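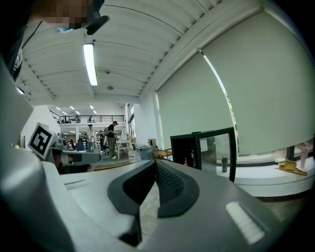
第4章　手持夹爪示教与动作数据的采集

学习目标
学完本章后，读者应能说明手持夹爪示教与遥操作示教的差别，写出由标记位姿求夹爪位姿的坐标变换，并能按给定规则筛选一批示教数据。

4.1　从遥操作到手持示教

前一章讨论的遥操作示教，要求操作者通过主手或手柄驱动一台真实的机械臂。这种方法记录的关节角可以直接用于训练，但每采一条数据都要占用一台机械臂，操作者也难以感觉到接触力。

手持夹爪示教把末端执行器从机械臂上拆下来，交到人的手里。操作者握住夹爪，用自己的手臂完成取放、开门、整理等动作，系统记录夹爪在空间中的轨迹和指端开合的宽度。训练得到的策略输出末端位姿，再由逆运动学换算成具体机械臂的关节角。因此，同一批数据可以供几种臂型使用，条件是末端的几何尺寸一致。

本章以Cluvero数据集为主要例子。该数据集由Gitau Owino主持采集，共2,492条双手示教，任务以室内物品的取放为主。筛选后保留2,000条，其余的多数在标记跟踪一步被剔除。

4.2　标记与位姿

夹爪上装有黑白方形标记。设相机坐标系为C，标记坐标系为M，夹爪坐标系为G，则夹爪在相机中的位姿为

T(C,G) = T(C,M) · T(M,G)

其中T(M,G)由标定得到，在一次采集中视为常量；T(C,M)由每一帧图像中的标记角点解出。把标记做成立方体，是为了在手腕转动时仍有一个面朝向相机。双手任务要同时求解2个夹爪的位姿，两组标记的编号不得重复。

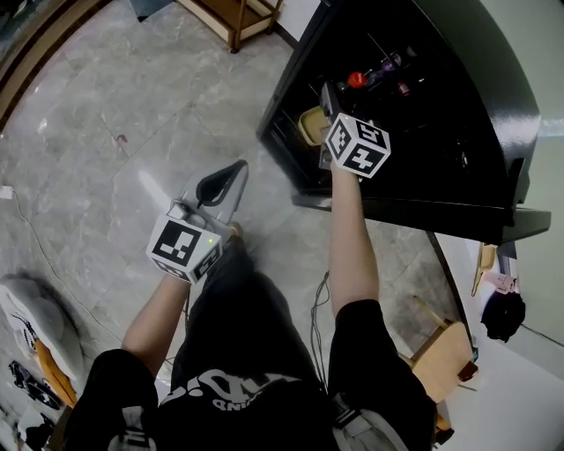

图4-1　双手示教：一侧夹爪伸入柜内，另一侧保持在较低位置

手伸进柜子或抽屉时，标记容易被柜沿挡住。遮挡时间较短的，可用前后帧插值补齐；较长的，应舍弃整条数据。Cluvero数据集还规定，开始和结束时两组标记都必须可见，否则轨迹的首尾无法对齐。

4.3节先介绍T(M,G)的标定步骤，4.4节再讨论相机自身运动时如何把轨迹换算到固定坐标系。不熟悉齐次变换的读者，请先复习第2章的有关内容。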